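November 1, 2022

I meant to write last night and instead fell asleep in the armchair with my shoes on, so this will have to cover two days. It has been raining since breakfast and I have the little heater going by my feet, and a mug of the ginger tea Nobuhle sent me home with. A good day for sitting down with this book and letting things come in whatever order they like.
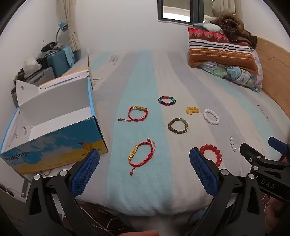
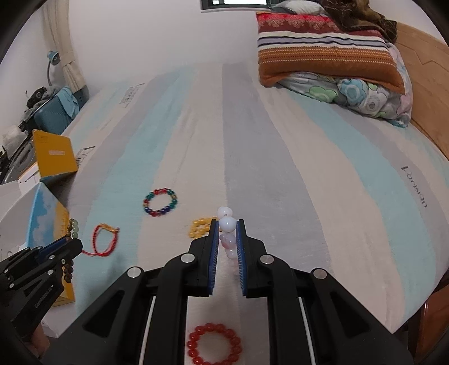
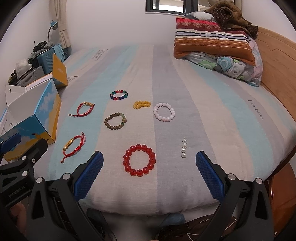 Bracelets and beads on the striped bedding.

So, the choir. We had our last October rehearsal in the hall at Lindton, and I think it was the best we have sounded since spring. Shigeru Hoshino has us working on the slow piece again, the one I grumbled about for weeks, and I take back nearly everything I said. There is a place on the second page where the altos drop out and come back in under the sopranos, very softly, and when we got it right I felt it in the backs of my knees! He didn't say anything, just put his pencil down and asked for it again from the top. We sang it 3 times and could happily have gone on, only the hall had to be locked up.

Attendance was good too, 23 of us, even with that cold going around. I sat between Nobuhle Shezi and the new woman from Prosser, whose name I have now asked for twice and am too embarrassed to ask for again. She has a lovely low voice and hums while she's hunting for her place in the music. I must look at the sign-up sheet next time and settle it.

Nobuhle drove me home, and then of course I went back to hers today for lunch, so I've hardly been in my own kitchen. She made the lentil soup with the lemon in it. We talked about the trip money for most of an hour. The choir has 1,360 dollars put by, and the bus to Verko and back will take around 1,000 of it, which leaves a bit for sandwiches and not much else. Nobuhle thinks we should do a bake sale. I said I would make the date bars, then remembered my oven runs hot on the left side and burned the last lot. I may ask if I can use hers.

Walked home by the long way after, past the pond, before the rain got heavy. The big maple by the bridge has dropped everything all at once and the path was solid yellow. I stood there longer than I needed to. Mother used to press those leaves in the phone book, and we'd find them in February looking for the plumber's number, brown and thin as tissue. I brought two home in my pocket and have put them inside the dictionary, under M, so I'll know where to look.

There was a letter from the Trakley cousins waiting on the mat, four pages, mostly about the roof. They want me for a week after New Year's. I'd like to go, but it's a long drive for me now and I don't care for it in the dark. I'll write back tomorrow and ask about the train, and whether somebody could meet me at the other end.

Things to do: return the library books, buy thread (dark green, for the coat), call about the furnace filter, practice page two without sliding up to the high note. Shigeru always hears it when I slide.

It's raining harder now and the tea has gone cold. I'm going to heat up the rest of the soup and go to bed early, with my shoes off this time.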